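The Table in the Front Room

In November the Stuscombe Household Archive opened the second stage of its survey of domestic tables. The first stage, completed in the district of Plullow, recorded dining suites and kitchen benches in 354 homes. The second is concerned with a humbler subject: the table that stands before the sofa in the room where a family spends its evenings, and the cloth that covers it.

The decision to treat such furniture as worthy of record was made under Smaranda Vlad, the Archive's curator of domestic textiles, who joined the institution after a long period cataloguing ecclesiastical linens. Her earlier work had dealt almost entirely with cloths that were laundered, pressed and put away. The survey has required her to consider cloths that are never put away at all.

"A formal tablecloth has a calendar," Ms Vlad writes in the introduction to the survey handbook. "It is brought out, it is used, and it returns to the drawer. The everyday cloth has no such calendar. It remains in place through breakfast, homework, the news and the last cup of tea, and it is judged by different standards."

Those standards are set out in the handbook at some length. Respondents in Plullow were asked how they had chosen the cloth currently on their table, and the answers favoured three considerations: colour, ease of washing, and whether the pattern would disguise a mark between washes. Price ranked lower than the Archive had anticipated. A good number of respondents could not recall buying the cloth and believed it had come to them from a parent or an aunt.
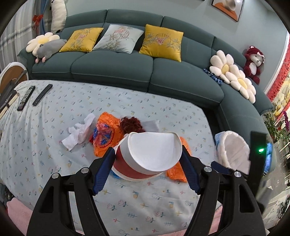

Printed floral cloths form the largest single group in the survey, and the handbook devotes its longest chapter to them. The preference has a practical foundation. Small motifs spread over a pale ground draw the eye evenly across the table, and a crumb or a faint ring is less conspicuous among them than it would be on plain white. Pink tulips with blue-grey leaves, set among blue sprigs and orange dots on a pale bluish-white ground, make a fair representative of the type. So does the company such a cloth keeps: a pair of remote controls at one side, a crumpled white tissue or cloth, crinkled orange plastic, a white paper cup-like container with a dark red band. The Archive's recorders are instructed to note articles of this kind exactly as they find them, and to leave creases in the fabric as they lie.

This last instruction was the subject of some debate. Householders are inclined to tidy before a visitor arrives, and the Archive has no wish to cause embarrassment. In the Plullow stage, appointments were made well in advance and the tables were, in consequence, very bare. For the second stage, participants in Istthorpe have been asked to choose their own hour, and the majority have nominated the early evening. The resulting records are considerably fuller. Snack wrappers, reading glasses, nail files, school notices and television guides now appear in the catalogue beside thread counts and hem widths.

The care of the cloths has also received attention. Ms Vlad recommends that a printed cotton in daily use be shaken outdoors each evening and washed separately from dark garments. Fold lines may be relaxed by hanging the cloth over a rail while it is still damp. Ironing is a matter of preference. Tea and fruit juice should be blotted at once with cold water; grease responds better to a little dish soap worked in from the reverse side. Where a cloth has faded along the edge nearest a window, it may be turned end for end every few months so that the wear is shared.

A portion of the collected material will be shown at the Sleiman Gallery, where 92 cloths have been selected for display. They will be laid on tables of ordinary height, each placed in front of a sofa, and visitors will be permitted to sit. Eight of the settings will be accompanied by recorded interviews with the householders who lent them. The Archive has printed 2000 copies of the accompanying booklet, which reproduces the chapter on floral patterns together with the washing notes.

Residents of Istthorpe who wish to take part may still register at the Archive's front desk. Cloths need not be old, matched or in good repair. Participants are asked only to refrain from laundering them on the day of the visit, and to leave the remote controls where they usually live.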